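Fevov and Tultitz are talking again about the border water deal. Short thread on where it stands.

The two foreign ministries put out separate statements this morning. Both say the 19 articles agreed in February still hold. They don't agree on what article 7 means.

Fevov reads it as a fixed yearly share. Tultitz says the share can drop in a dry year, as long as it gives notice first. The text says "adjusted in consultation," so each side has something to point to.

The Fevov parliament backed the deal with 181 votes out of 215. That was before the pumping figures came out. I doubt it would get the same number now.

Tultitz hasn't held a vote. Its government says the deal is an update to the old treaty and doesn't need one. The opposition there has asked the high court to look at that.

Trucks are still crossing at the Patrício bridge. The line was about 200 long at noon, mostly produce, and customs on the Fevov side had two lanes open. 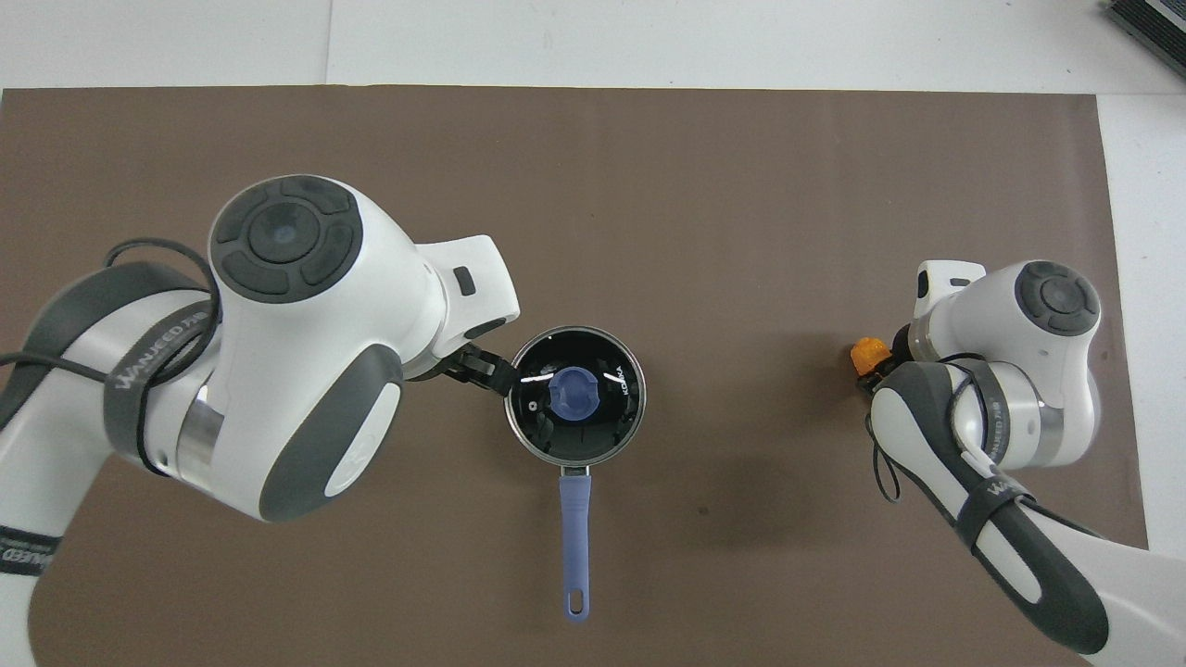
The next round is set for Malik, which both sides accept as neutral ground. Deputy ministers only. The foreign ministers will come if there is something to sign.

One thing to watch is the joint monitoring office. It has a budget and no director. Each side has turned down the other's pick twice.

I'll add to this thread when the Malik agenda is out.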